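**Encimera Pisow Blanco Veteado** - ref. 1468-B

Quedan pocas. Tablero blanco con veta gris, efecto mármol, canto recto. Para cocina, isla, lavadero, mesa de taller. Se corta a medida en nuestro almacén de Prirden, plazo normal 2 semanas (en noviembre algo más, hay inventario).

Precio: 239 € el tablero, IVA incluido. Corte recto gratis. El hueco de fregadero o placa se cobra aparte, pedir presupuesto antes.

## Medidas y acabados

- Grosor: 20 mm
- Acabado: satinado o brillo (el brillo tarda mas en llegar)
- Veta: gris, cada tablero sale distinto. Si van dos piezas juntas avisar al hacer el pedido y las sacamos de la misma partida
- Copete a juego: sí, se vende suelto

El tono cambia bastante según la luz. Con bombilla cálida tira a crema, con luz de día se ve más frío. Mejor pedir muestra antes de decidir, sobre todo si los muebles son blancos - hay blancos que no casan nada bien.

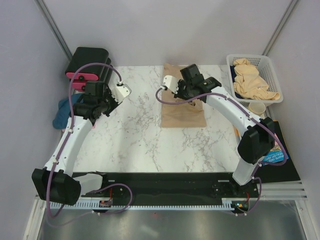

## Montaje

Base nivelada y seca. Silicona neutra, la ácida no. En la unión con pared dejar un par de milímetros y sellar al final. Para juntas a inglete recomendamos el kit Sikadton, va en bolsa aparte, no viene incluido.

## Limpieza

Agua y jabón neutro, paño suave. Nada de estropajo verde ni lejía pura. Café, vino, cúrcuma: limpiar en el momento. Salvamanteles siempre para ollas calientes, las marcas de quemado no entran en garantia.

## Envío y recogida

Península, a pie de calle. No subimos a piso. Recogida en almacén con cita previa, traer furgoneta, en turismo no cabe. Revisar los cantos antes de firmar el albarán, los golpes de transporte se reclaman el mismo día.

Otros tonos de la serie: ver Kwiatkowski Gris y Kwiatkowski Arena, mismo precio.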